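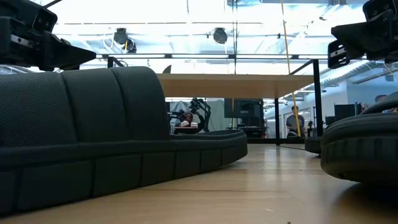 Ticket 3302: Seat cushion order shows delivered, refund refused, charged twice
Opened by: Hertta Lehtinen
Handled by: Hye-jin Ok, Tovora store support
Status: Closed (customer disagrees with part of the outcome)

Hertta Lehtinen, 8:14 am
I returned a cushion in September. Your return page says the refund goes out when the parcel is scanned at the warehouse. The carrier shows it scanned. My account says "Refund complete." My bank shows no refund and a second charge for the same $90. I've already cleared my cookies, so please don't ask me to.

Hye-jin Ok, 8:52 am
Hi Hertta, sorry for the trouble. Refunds can take up to 12 business days to show, depending on your bank. Could you send the last four digits of the card and a copy of the return receipt?

Hertta Lehtinen, 9:05 am
Both attached. The 12 days ran out a while ago. And a slow bank would explain a missing refund. It wouldn't explain a new charge.

Hye-jin Ok, 9:40 am
Thanks. On our side I see one order, one payment and one refund. The second charge may be a pending authorization, which usually drops off by itself.

Hertta Lehtinen, 9:47 am
It isn't pending. It's posted, with its own reference number, on the statement page I just sent you. Can you look that number up instead of guessing?

Hye-jin Ok, 10:31 am
You're right, it's posted. I searched the reference in the order system and got nothing, so I've asked the billing team to search the payment processor directly.

Internal note, Hye-jin Ok, 10:36 am
Order system says refunded. I don't trust that field. It gets set when the refund request is sent, and I can't find anywhere that it waits for a reply. Sending to billing with the customer's statement. Billing's first answer was "looks fine here," and they were reading the same field I was.

Internal note, Hye-jin Ok, 1:20 pm
Billing pulled the processor log. Our refund request went out with the transaction type blank. The processor treats blank as a sale. So the "refund" is the second charge. Amount matches, reference matches, time matches the return scan to the minute.

Vendor for the returns module (Alon) says this was fixed in their last update. Asked which update and whether we have it. No version number in the reply.

Internal note, Hye-jin Ok, 2:05 pm
Tried it on the test store.
Full return, standard shipping: type filled in, refund OK.
Full return, coupon used: refund OK.
Full return, order placed as guest, account created later with the same email: type blank, test card charged.
Repeated the guest case with a different item and a different card. Same result. Hertta's order was a guest order, linked to her account afterward.
Alon's suggestion was to empty the cache and retry. Did so. Still blank. I didn't expect otherwise.

Hye-jin Ok, 2:18 pm
Hi Hertta, we found it. When your return was scanned, our system sent a charge where it should have sent a refund. You're owed $180: the original $90 and the $90 taken by mistake. Billing has sent both manually, and I've attached the processor's confirmation for each. Please don't go by the status in your account for this order.

Hertta Lehtinen, 2:44 pm
Thank you for looking. The confirmations are more than I expected. Two questions. How many other people did this happen to, and are you going to tell them, or wait until they write in? And who pays my overdraft fee?

Hye-jin Ok, 3:30 pm
We're checking every guest return that was linked to an account later. There are 800 returns in the period to go through, and I don't have a result yet. I've asked for affected customers to be contacted first, but that decision isn't mine. For the fee, send me the bank's notice and I'll put in a claim. The standard answer is store credit. I've asked for cash.

Hertta Lehtinen, 3:38 pm
Notice attached. I don't want store credit from a store I've just had to argue with for a day.

Hye-jin Ok, 9:10 am, after the refunds posted
Both refunds show as settled. The fee was approved as store credit only. I asked again and got the same answer, so I've attached the complaint form for the next level.

Hertta Lehtinen, 9:26 am
Both refunds are in my account, I checked with the bank and not with your site. Form sent. Close this if you have to, but I don't agree the fee is settled.

Internal note, Hye-jin Ok, 9:41 am
Closing, fee complaint continues separately. Automatic refunds for linked guest orders are switched off, manual only. Please don't switch them back on because Alon says it's fixed. Run the guest case on the test store first and read the processor log, not the order page.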